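PRESS RELEASE
19/05/2026
By Lensa Tsegaye, Feyisa Kitchens

Our little bamboo drawer box goes on sale in July, and I'm so pleased I can hardly sit still! It's called the Kiketti, and it came about because I was fed up with hunting for a clean cup behind the toaster every morning.

I share a kitchen in Pradotlow with people who own far too many jars (I'm one of them). We had two choices - throw things out or find a better way to stack them. So I asked Hagos Dinsa, who does all our joinery, for a drawer that could sit on top of a worktop instead of under it.
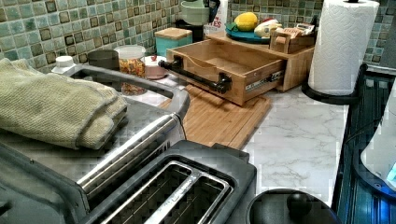
Hagos thought I was being daft, and then he went off and made one over a weekend. It has proper metal slides and a black pipe-style handle across the front, and I like it best sitting on a bamboo board. The top gives you a bit of extra shelf as well, so you can keep your tea bits up there and still get at the drawer.

We argued for weeks about how deep it should be. Eldana Endale wanted it for cutlery, I wanted it for cups, and cups won. 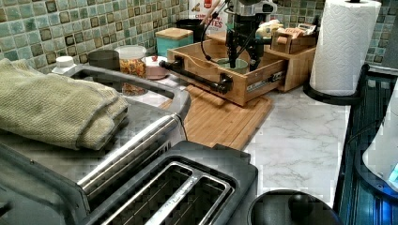 The Kiketti drawer pulled forward, with a pale green cup inside.

We'll be making 600 in the first batch, all put together in our own workshop. When we asked people on our mailing list what drove them mad about their kitchens, 2,662 of them wrote back - thank you, I did read them! Worktop clutter came up again and again, usually with a few strong words about toasters.
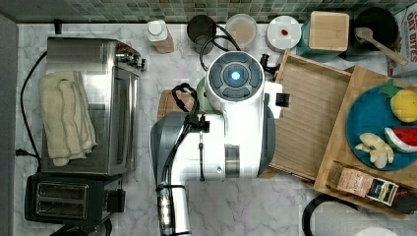

Come and try one

We're having an open day at the Prenum shop in Pradotlow when the box comes out in July. Bring your biggest mug and see if it fits. Nahom Weldu will be making the tea, and anyone who orders on the day gets 10 per cent off.

You'll be able to have a good pull at the handle too. I'm very fond of that handle. We went through a lot of dull ones first, and Zdislava Jelínek kept sending them back until we found a dark bar with nice round ends that you can get your whole hand behind.
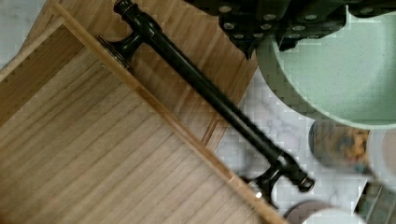

Page 1 of 2

If you'd like to borrow a Kiketti for a review, or just want a chat about drawers, ask for me or Zdislava at Feyisa Kitchens. Shops wanting to stock it should speak to Hagos - mornings are best, before he gets the saw going.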